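Home | Kitchen | Laundry | Workshop | Garden | Contact

Filed under: Kitchen Know-How, Storing Food

Keeping Dry Goods Fresh in the Cupboard

By Aliki Xenos, 11/4/20

Flour, rice, oats and pulses will keep for months if they are stored properly. Most of what gets thrown away has gone stale, picked up damp or attracted insects.

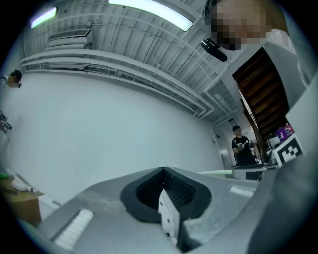
Pick the right cupboard

Choose one away from the oven, the kettle and the dishwasher. Steam gets into paper packets quickly, and heat turns the oils in wholemeal flour and nuts. If your only free cupboard is next to the cooker, use it for tins and pans and put the flour somewhere else. A shelf in the hall is fine.

Flour

Plain white flour keeps well in its bag if the bag goes inside a tub with a tight lid. Wholemeal has a shorter life, so buy it in small bags. Smell it before you bake. A sour or paint-like smell means it is past using. Don't top up an old tub with new flour. Empty it, wash it, dry it overnight and then refill.

Rice and pasta

White rice lasts far longer than brown. I decant both into square Grestow tubs, which waste less shelf space than round jars, but old ice cream tubs do the job if the lids still fit. Cut the cooking instructions off the packet and drop them in the tub. Long pasta can stay in its packet with a peg on it.

Dried beans and lentils

They don't go off in a hurry but they do get harder. Beans that are still tough after two hours of simmering are probably old. Use them for baking pastry blind.

Spices

Whole spices outlast ground ones. Keep them out of the light, and not on a rack over the hob. Rub a pinch between your fingers, and if there is hardly any smell, replace the jar.

If you find moths or weevils

Take everything out. Bag up anything affected, tie it and put it in the outside bin the same day. Vacuum the shelf edges, hinges and peg holes, then wipe down with hot soapy water and let the cupboard dry with the doors open. Garnet McIntyre wrote in to suggest freezing new bags of flour for four days before they go in the cupboard. I have done this since April and had no more trouble.

Labels

Masking tape and a marker pen are enough. Write what it is and the best before date. Put the newest packet at the back and work forwards.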